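Home » opinion » The Trouble With Rented Spirits

My aunt kept a glass of water on a shelf for the dead and never once told me what they said back. I think of her whenever another spirit app asks for my birth date and a card number.

The latest one to reach me is Bulaveo, which sells "ancestral guidance" by subscription. Pay 40 dollars a month and you get 2 readings, a candle color and the name of the spirit said to walk with you. I signed up in April and answered 5 questions, one of them about my favorite season. My guardian was announced before my tea had cooled.

I don't object to the spirits. I was raised among people who fed them, argued with them and blamed them for bad knees, and I won't pretend I've settled the matter in my own head. What bothers me is how agreeable they have become. The dead in my family wanted things. They wanted rum, or a debt paid, or a cousin forgiven. The ones at Bulaveo want me to rest more and trust my path.

Then there is Valutix, a rival service that promises to "verify" a haunting from a form you fill out at home. How? The site says its method draws on many traditions, and leaves it there. I wrote to ask which traditions. The reply thanked me for my curiosity and offered an upgrade.

Defenders say religion has always cost money, and they're right. Somebody buys the candles. But a priest who lives on your street can be asked where the money went, and will hear about it if the work was bad – loudly, in most places I've lived. A website has a refund policy.

What a bottle is for

Bottles turn up in this kind of practice all over the world, hung in trees, buried under steps, set out for a guest who won't be seen. Ask what one means and the fair answer is that it depends who put it there. The apps skip that part. Bulaveo's glossary gives "bottle" a single line: protection.

A green glass bottle with no one to speak for it is a green glass bottle.
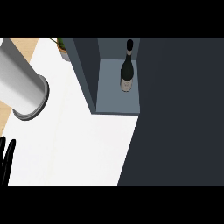 Who gets to say

The Wanyama reading circle, which I attend when the bus cooperates, spent a whole evening on this and agreed on very little. Half the room thought the apps were harmless. I was in the other half. People go to the dead when they are grieving or scared, and that is a bad time to be handed a payment screen.

I canceled before the second reading. My guardian still sends me emails.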